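**Visit notes: Clunside show kitchen, November open day**

The Clunside building opens its ground-floor show kitchen to the public once a year. I went in the morning session, which was limited to 25 visitors, and stayed for the full tour. Giuliana Cuervo, who manages the fit-outs, led the group. Parking is on the Rovititz side of the building. The signposted entrance on the street was locked, so use the yard door.

The first topic was the floor. It is large-format square tile with a polished finish and narrow gray grout joints, laid straight through from the yard door without a threshold strip. Cuervo gave the covered area as 172 square feet. Polished tile reflects ceiling light strongly, and I would want a slip rating before putting it in a working kitchen. She did not have the figure with her.
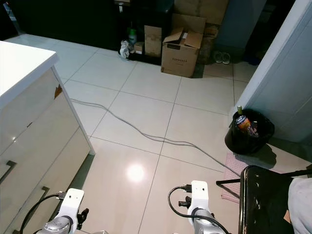
*Cabinet end, tile floor and waste bin by the wall corner.*

The countertop is thick and white, with a fairly square corner projecting into the walkway. One visitor asked for a rounded corner, and the answer was that the fabricator, Giva, can do it at extra cost. Bar handles are used throughout. I prefer them to recessed pulls for cleaning, although the lower ones are easy to catch with a trouser pocket.

Chidubem Onyeka took the second part, on tableware. The building stocks up to 100 pieces for events, in both plastic and ceramic, and his subject was storage and turnover. Plastic bowls save weight on the shelf but scratch sooner, and he recommends retiring them once the inside has gone dull.
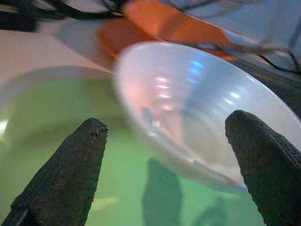
His replacement interval is 8 months under daily use. I asked whether that was measured or estimated; it came from purchase records. He stacks by diameter, with plates at the bottom, and does not sort by color. For a shared kitchen I would sort by color as well, as it makes a short count easier to spot.

The last stop was the wet zone. The sink is a single rectangular stainless basin with rounded inside corners and a flat rim. The drain is set toward the right of the basin floor and not in the middle.

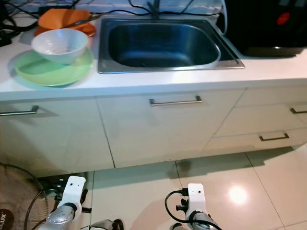
Counter space is available on both sides of the sink, and a long bar handle on the door below gives access to the plumbing. Trap and shutoff valves were not shown. Cuervo said the Chu hinges on the doors were adjusted last spring.

Still to request: slip rating, countertop thickness, price for the rounded corner.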